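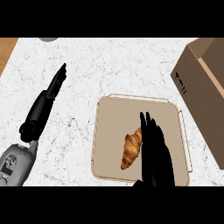

A simulated tabletop with a croissant on a tray, one hand beside the pastry and the other over bare counter.

Stop grading the croissant
By Melur Yeoh
5/10/22

Most of the arguments I have at work are about a number. The number is the success rate, and it sits in the top left corner of our evaluation page. When it goes up, people merge code. When it goes down, people look for whoever merged last. I think we should move it off the page, or at least make it smaller, and I want to set out the case in one place.

I work on Tokance, the planner that decides where two arms should go and in what order. A separate team owns Kushnir, the simulator we test in. A test in Kushnir is simple enough. There is a tray, there is a pastry, and there is a cardboard box standing off to the side. The planner gets a goal, the run plays out, and a checker at the end looks at where the pastry is. If it is inside the goal region, the run passes.

Last August we ran 628 of these on a new release of Tokance and the pass rate was higher than it had ever been. I was pleased with it. Then Hermine Riedl, who maintains the replay tool, asked me to sit down and watch a few of the passing runs with her at normal speed. We watched for most of an afternoon. In one run, the arm moved to the tray, backed away, moved in again from nearly the same angle, and then finished the task. In another, the hand swept so close to the box that on a real table I would have reached for the stop button. Both were marked as passes, and the checker was right to pass them. The pastry was in the region.

The trouble is what we did with that mark afterward. We had a second version of the planner with a lower pass rate, and we had already decided to drop it. Its failures were mostly timeouts. It moved carefully, kept its distance from the box, and ran out of clock. Given the choice, I would put that version on hardware first and fix the speed later. Our page had no way to say so.

A pass rate throws away nearly everything a planner does. A planner produces a path, and the path takes time, uses up clearance, and puts wear on joints. We log all of it. Kushnir writes the full state at every step, and Cater, our internal viewer, can plot any of it. The data sits on a disk and gets deleted when the disk fills up.

The usual reply is that a team needs one number to make decisions. I understand this. Release reviews are short, and if you bring a page of plots, people will argue about plots. But we already make decisions on more than one number. We would never ship a planner that passed every test and took an hour per plan. We have a limit on planning time, and any release that breaks it is rejected before anyone looks at the rest. I am asking for two more limits of the same kind. One is the smallest distance between either arm and anything it isn't supposed to touch. The other is path length compared with the best path we have on record for that layout. Both can be computed from logs we already keep. Hermine wrote a first version of the clearance check in two days.

The other reply, which I hear from the Kushnir side, is that clearance in simulation means little because contact in simulation is wrong anyway. They know its faults better than I do, and I agree that contact is the weakest part. The friction on a pastry is a guess. But clearance doesn't depend on friction. It is geometry, and the geometry is the part of the simulator I trust most. If anything, the final position of a croissant after a grasp depends on the doubtful part, and that is the thing we have been grading.

There is also the second arm. Many of our layouts need only one hand to do the job, and the checker has no opinion about the other. I have seen the spare arm hold still for an entire run, and I have seen it wander across the counter while its partner worked. Both score the same. Anyone who has stood next to a real pair of arms will have a preference.

The robotics lab at Priltberg that uses our planner sent back a list of complaints in the spring. I went through it again before writing this. Most of the items were about motion: too close, too sudden, too many tries. Very few were about where the object ended up. We had treated the list as a set of tuning requests and closed the tickets one at a time.

I would like the next release review to open with the clearance plot, then path length, then planning time. The pass rate can come fourth. Hermine has a branch of Cater that shows them in that order, and it needs a reviewer.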